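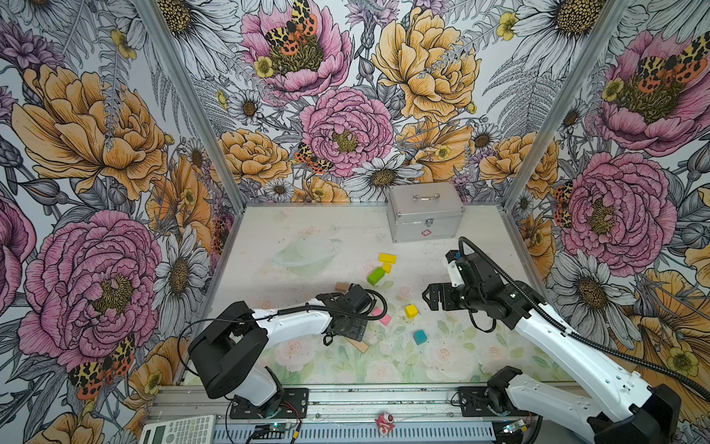
Progress report: Ogilvie Guest Cottages, second quarter of the grant

What a good few months this has been! When we last wrote, the Trulstead cottage was a shell with a working roof and very little else, and we were still waiting to hear from the county about the septic permit. The permit came through in March, and things have moved quickly since then.

Trulstead is now open for bookings. Guests have a queen bedroom at the back, a sleeper sofa in the front room, and a full kitchen with the old farmhouse sink we saved from the wash shed. The porch was the last piece to be finished, and it has already become the spot where people have their coffee. Several early guests wrote in the book that they had planned to drive into town for dinner and stayed put with a pizza instead. We love reading those.

Tastalow is further behind. The floor in the hallway needed new joists, which we did not expect when we set the budget, and that pushed the bathroom back. The plumbing is now roughed in and the shower pan is on site. Tile is next, then paint, then furniture. We would like to move $777 from the landscaping line to the flooring line to cover the joists, and we ask for your approval before the next draw. The gravel path can wait until fall with no effect on opening.

On the booking side, we listed Trulstead on our own page first and on the Stirkitis lake rentals site a few weeks later. Direct bookings are doing better than we hoped – mostly families coming for the lake, plus a few couples who want to be near the trailhead. We set a minimum stay of 2 nights, and so far no one has complained. The cleaning fee is a flat $100. One guest thought that was high for a small place, so we will look at it again once both cottages are running and we can share the laundry trips.

Still open: the Wi-Fi at Trulstead drops in the evening, usually after 8 p.m., and the provider is sending a new router. The key box sticks in damp weather and we have ordered a keypad lock to replace it. We also need to settle the pet policy before summer, as half the emails we get are from people with dogs (we are leaning toward yes).

Receipts for the porch, the kitchen and the joist work are attached, along with the updated budget sheet. Please come out and see the place if you are nearby – the lilacs by the gate are just starting.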